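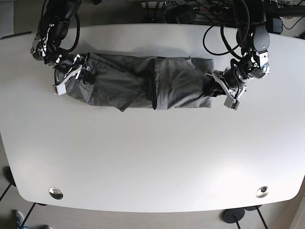

Breritz hands folding work to robot arms at Corrigan laundry

December 10, 2025

Commercial laundry operator Breritz has started moving part of its garment folding to two-armed robots at its Corrigan plant, and says no jobs will go as a result.

The company rents and cleans workwear for customers in food processing, warehousing and aged care. The plant handles 3,575 garments on a normal day shift, most of them folded by hand. Under the change, 2 folding stations will be run by robots supplied by Udance, with staff feeding them and checking the finished stacks.

The plant employs 40 people. Breritz said 5 of them have been trained to run the stations and will be paid at the machine operator rate, a step up from the general hand rate. The rest stay on sorting, pressing, repairs and dispatch.

Folders at the plant now rotate between tasks every hour, a practice brought in after complaints of sore wrists and shoulders. The company said the new stations should cut the time each person spends folding, but the hourly rotation will stay.

Workers raised concerns about the plan at a site meeting in April. Some asked whether casual shifts would be trimmed once the robots were up to speed. Breritz has agreed not to reduce casual hours before the end of the next financial year, and to give written notice of any change to the roster after that.

Speed is still an issue. The arms are slower than an experienced folder, and soft knits take them longer than stiff cotton. Coveralls and anything with heavy zips will continue to be done by hand.

Each arm has a small camera close to its fingers — staff have been told the footage is used to improve the folding and won't be used to measure anyone's work.

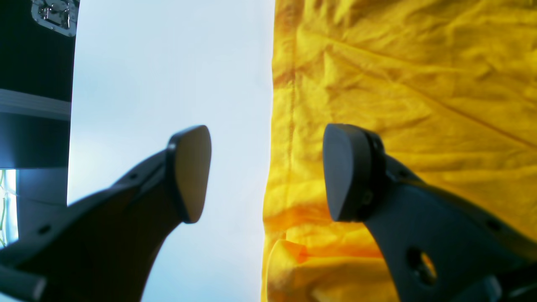
What happens next

Breritz will review the stations with staff before deciding whether to add more. Its smaller plant at Dinance is not part of the change.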